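Paltulberg 白色台面餐桌 产品说明

适用场所:茶水间、接待室、员工餐厅、家庭餐区
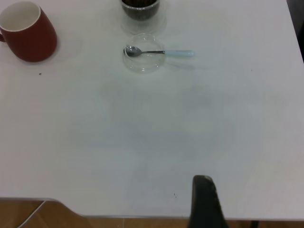

Paltulberg 系列餐桌由 Chmielewska 家具部统一设计和供应,面向对台面整洁度要求较高的办公与居住场所。本系列仅提供白色台面一种颜色,表面平滑,前缘平直,不设花纹及压线。选用白色的主要考虑是便于识别残留物:台面上如有茶渍、咖啡渍或碎屑,使用人员可及时发现并清理。白色台面与深色、彩色餐具搭配时对比清晰,砖红色釉面马克杯、盛有深褐色饮品的玻璃杯置于其上,轮廓一目了然;透明玻璃小碟则与台面颜色十分接近,仅凭碟沿和少许反光可以辨认,碟上横放一把浅蓝色柄的茶匙后便醒目得多。采购单位如大量使用透明器皿,建议配备有色茶匙或深色杯垫,以减少收拾台面时的遗漏。

一、产品构成

每套产品包括台面一块、桌架一副、可调脚垫一组、安装五金一包以及纸质安装说明一份。椅、凳、餐具及桌面摆件不包含在内,需另行订购。

台面与桌架分箱包装。台面箱体外侧标有朝上方向及禁止叠压标识,收货时请先核对标识是否完好,再办理签收。桌架出厂时为拆分状态,到货后由安装人员现场组装。

二、型号与订购编号

本系列现有两个型号:

标准型,订购编号 P-139,适用于两人至四人同时使用的茶水间及小型餐区。

加长型,订购编号 P-359,适用于接待室、会议茶歇区及员工餐厅。

两个型号的台面颜色、表面处理和桌架结构相同,仅长度不同。加长型可两张并排放置,并排时应使前缘对齐,并使用随附的连接片在台面下方固定。连接片不得安装于台面上方或侧缘。

如需确认现场尺寸是否适合,可向产品资料室索取平面布置图。资料室负责人为 Analyn Macapagal,索取时请注明订购编号、房间用途及门洞净宽。

三、使用环境

本产品限室内使用。摆放位置应地面平整、通风良好,并避免长时间阳光直射。靠窗摆放时建议加装窗帘。台面不应紧贴暖气片、烤箱或其他持续发热的设备。

桌子就位后,应逐一调节脚垫,直至台面水平、桌身无晃动。盛有热饮的杯具对晃动较为敏感,茶水间及餐厅在启用前必须完成此项检查。地面有坡度或铺设厚地毯的房间,安装人员应在签收单上注明实际情况。

四、饮品与餐具的摆放

杯、碟、茶匙等日常餐具可直接置于台面。以下事项请使用单位告知全体使用人员:

1. 热饮杯具可直接放置。刚离火的锅具、水壶应使用隔热垫。

2. 陶瓷杯底部如有未上釉的圈足,应提起后移动,不得在台面上推拉。圈足粗糙的杯具长期拖动,会在白色表面留下灰色细痕。

3. 搅拌后的茶匙请放入小碟或匙托。茶匙直接搁在台面时,残余饮品容易在匙底形成环状渍迹。

4. 玻璃杯、玻璃碟请勿靠近前缘摆放。透明器皿在白色台面上不易察觉,应尽量集中于台面靠里的一侧。

5. 不得以台面代替砧板。切分糕点、水果时请另备切板。

上述事项已印制成桌面提示卡,随每批订单提供,亦可单独申领。

五、日常清洁

日常清洁使用拧干的软布即可。布料以白色或浅色为宜,深色布料首次使用前应先行漂洗,以免掉色。擦拭顺序为由里向外,最后擦拭前缘。前缘下方为手部经常接触之处,每日至少清洁一次。

咖啡、红茶等深色饮品洒出后,应先以干布吸除,再用湿布擦净。已干结的渍迹可将湿布覆盖其上,静置片刻后擦除。若仍有残留,可使用中性清洁剂,用后以清水擦拭两遍。

禁止使用钢丝球、去污粉、砂质海绵及含氯漂白剂。含氯产品可能造成白色表面局部泛黄,此类变色不在保修范围之内。

员工餐厅等使用频率较高的场所,建议指定专人于每日午餐结束后和闭馆前各清洁一次,并在清洁记录表上签字。记录表式样可向资料室索取。

六、定期检查

安装满 12 个月时应进行首次全面检查,此后每年一次。检查内容包括:桌架螺栓是否松动、脚垫是否磨损、台面前缘有无磕碰、连接片是否移位。检查中发现的问题应当场记录,并在完成处理后恢复使用。

检查由使用单位自行组织,也可委托 Chmielewska 售后服务组上门办理。上门检查的预约由 Neusa Falcão 受理,加长型并排使用的单位请在预约时一并说明张数。

台面前缘出现磕碰时,请勿自行打磨或涂抹修补漆。不同批次修补漆的白度存在差异,自行修补往往使痕迹更加明显。

七、配套产品

Flilluser 杯垫:深灰色,圆形,每包 12 片,可水洗。适用于接待室及会议茶歇区。

Flilluser 匙托:单格与双格两种,颜色为砖红和浅蓝。底部附防滑垫。

Nudton 收纳盘:带提手,供餐后集中收取杯碟之用。收纳盘装满后不宜在台面上拖行,应双手提起。

配套产品可与餐桌合并订购,也可分批申请。合并订购时,全部物品随餐桌一次送达。

八、订购与交付

机构客户请以书面形式提交订购申请,写明订购编号、数量、送货地址、收货联系人及可收货时段。申请经 Dalva Peixoto 审核后,由订购处发出确认函。确认函发出后如需更改型号,应在备货开始前提出。

送货时段为上午 9 时至下午 4 时。无电梯的楼宇,请事先告知楼层和楼梯转角宽度。加长型台面不可弯折、不可竖立拖行,楼梯宽度不足时,送货人员有权暂停搬运并与订购处联系。

收货时应当面开箱查验台面。白色表面的划痕在侧光下较易看清,请在光线充足处检查,并从两个方向各看一遍。如有破损或明显色差,应在签收单上写明,由送货人员带回一联。签收单未作记载的外观问题,按使用中产生处理。

单次订购满 500 张的项目,由项目联络人 Arlindo Figueiredo 负责分期交付安排。分期交付的各批台面将从同一生产批次中调拨;确有困难时,订购处会提前提供色样供客户确认。

九、保修说明

桌架及连接件保修期为五年,台面保修期为三年,均自签收之日起计算。保修期内因材料或制造原因产生的开裂、起泡、脱层及桌架变形,由本部负责维修或更换。

下列情形不在保修范围内:

使用禁用清洁剂造成的变色;

以台面代替砧板产生的刀痕;

高温锅具直接接触造成的印痕;

自行钻孔、打磨、改装或涂装;

未按说明调节脚垫而造成的桌架损坏。

申请保修时,请提供签收单复印件、订购编号以及问题部位的照片。照片应至少包括台面整体一张、局部两张。售后服务组收到材料后,将以书面形式答复处理方式。

十、退换

未开箱产品可申请退换,运费由申请方承担。已组装产品原则上不予退换,属于质量问题的除外。配套杯垫和匙托一经拆封,出于卫生要求不再接受退回。

十一、资料索取

安装说明、桌面提示卡、清洁记录表及平面布置图均备有电子版和纸质版。产品资料室每年四月更新一次资料内容,旧版安装说明对已售产品继续有效。展示间设有标准型样桌一张,并备有配套杯垫、匙托和收纳盘,参观需由 Natanael Cavalcanti 预先登记,登记时请注明到访人数及拟了解的型号。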